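Squeeze, tidy, repeat

A shared workshop, a lot of dark plastic and one stubborn teaspoon: my year of trying to build a gripper that can put things away

8/26/26

The first thing my gripper ever picked up was my own sleeve. I was leaning across the bench to reach the small screwdriver, I had the handle in my other hand, I must have squeezed it without thinking, and there I was, caught by the cuff by something I'd printed the night before. I was thrilled! I held my arm up and waved it about until somebody came over from the laser cutter to see what the fuss was.

That was in March, and I've been at it ever since, two evenings a week in a shared workshop above a tile shop. The workshop is called Fedorik, after the family name painted on the front of the building, and it costs less per month than my gym did. You get a key, a shelf, a share of the printers and as much advice as you can stand. The kettle is terrible and the heating comes on in June.

I should say what I'm making. It's a hand-held gripper, so there's no arm and no motor. You hold it like a litter picker, pull the handle, and two fingers close at the far end. A camera sits just behind the fingers and records what they're doing. The idea is that you do a job yourself with the gripper lots and lots of times – laying a table, say, or putting pens back in a pot – and then all that footage goes into training a small arm to do the job on its own, with the same fingers bolted to its wrist. People in universities have been at this for a while and plenty of them share their plans. Mine started from one of those and has since wandered off down its own path, mostly through my mistakes.

The small arm already exists. It's called Dustov, it lives on the end bench, and it was built by Wahyudi Tarigan, who used to repair sewing machines for a living and has the patience you'd expect. I met him when I asked whether I could borrow his calipers. He asked what for, I told him, and he pulled up a stool and didn't leave until closing time. We've been a team of two since then. He does the arm and the wiring. I do the hand, and I do the tidying, hour after hour of it.

Let me tell you about fingers, because I had no idea how much there was to know. My first pair were straight, like chopsticks, and pivoted at the base. They looked lovely. The trouble is that fingers like that close at an angle, so the tips meet first and whatever you're holding gets squirted out backwards like a wet bar of soap. I lost a good rubber under the shelving that way and it's still there.

What you want is for the pads to stay facing each other as they close, and for that you need a linkage. Mine has arms stacked a bit like scissors, each one printed in dark plastic with a bore in its rounded end. I ran the first set with bare plastic turning on steel pins, and after a fortnight the holes had gone egg-shaped and the whole hand rattled. Wahyudi turned one over, sniffed, and went off to his drawers. He came back with a tobacco tin of brass bushings. Pressed into the bores they made such a difference that I kept opening and closing the thing all the way home on the bus (I got a row of seats to myself).

Pressing them in is a lovely little job, by the way. Clean out the bore with a reamer, going gently, and warm the bushing a touch. Push it home in the vice with a scrap of wood on each side. If it goes in crooked, stop and knock it out again. I have a jam jar of arms where I didn't stop.

Then there are the pads. Bare plastic against a teaspoon has no hold at all. I tried rubber bands, then a cut-up bicycle tube, then some stuff sold for lining kitchen drawers. The one I settled on is a grippy tape that goes on the inside face of each pad block, and for the first few days it's marvellous. You could pick up a grape with it, and I have. After that it starts to go at the edges, and then the threads come out, and every evening I tell myself I'll change it before the next session.

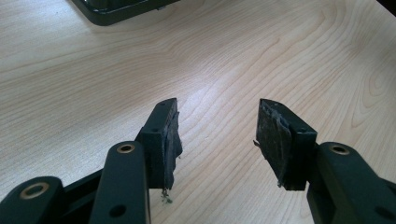 The fingers open over the table. The brass rings are the bushings, and the grip material on the pads is overdue for a change.

I like them worn, if I'm allowed a bit of sentiment about plastic. But there's a practical question in it too, and we've gone round and round on it. If I record every session with fresh pads, then the arm learns with a grip that it won't have after a week of work. If I record with tatty ones, it might learn to squeeze harder than it needs to. Wahyudi says change them on a fixed day and stop worrying. I say let them wear, and write down the date each set went on. So far we've done it my way, chiefly because I'm the one with the tape.

The recording itself is dull in a way I've come to enjoy. I put a few things on the table, start the camera, pick them up one at a time and put them where they belong, then muddle them all up again. I've had the radio on for most of it. You learn odd things about your own hands. I found out that I nearly always come at a spoon from the right, even when it would be easier from the left, and an arm trained on me would have picked up the same habit. So now I make myself swap sides, and it feels like brushing your teeth with the wrong hand.

The files go into a program called Planon, which a member here wrote to sort and label her birdwatching clips. She was kind enough to bend it to our needs. It chops each session into single tries and lets me throw out the bad ones – the fumbles, the ones where I sneezed, the one where a moth landed on the lens and stayed for the whole thing. At the last tally I had 883 tries I was happy to keep. It sounded like a mountain to me, and then I read what other people use and went quiet for a bit.

We did our first proper run with Dustov in the early summer. I'd love to tell you it laid a place for dinner. It swung out over the table, slowed down very nicely, opened its fingers and closed them on nothing at all, a good inch above the teaspoon. Then it carried the nothing across to the tray and let go of it with great care. We gave it 14 goes that evening and it got the spoon on two of them. I cheered so loudly at the first that I missed the second.

The inch turned out to be my fault. I'd refitted the camera mount after a crack and put it back tilted, so the arm thought the table was higher than it was. Wahyudi found it by laying a ruler across the two mounts, the hand-held one and the one on the arm, and saying nothing for long enough that I looked too. There's a little printed jig now that fits over both. If you're tempted to build one of these, make the jig first! Make it before the fingers, even. It's a dull lump of plastic and it would have saved me most of July.

People ask what it has cost, and I've stopped keeping track in any serious way. The plastic is cheap. The camera was secondhand. The screws are a steady drip, since I drop them and the floorboards have gaps. The one thing I paid proper money for was a decent set of small drills from Magalhães, the tool shop by the station, where the man behind the counter now greets me by asking how the hand is. I took it in to show him once. He picked up a drill bit with it, then his glasses, then a biscuit, and there was a queue by the time he gave it back.

My sister asks a different question, namely why I don't just put the teaspoons away. It's a fair point, and I have no great answer. I spend my working day answering emails about parking permits, and I like having something on a shelf that's a bit better than it was last week.

The next version is half drawn. I want the pad blocks to come off with one screw, so that changing the tape doesn't mean taking the whole finger apart on a bench with gaps under it. Wahyudi wants a softer pad altogether, cast in silicone, and has been saving yoghurt pots to mix it in. We'll probably make both and argue about them. He has also started asking, in a roundabout way, whether I've ever thought about forks.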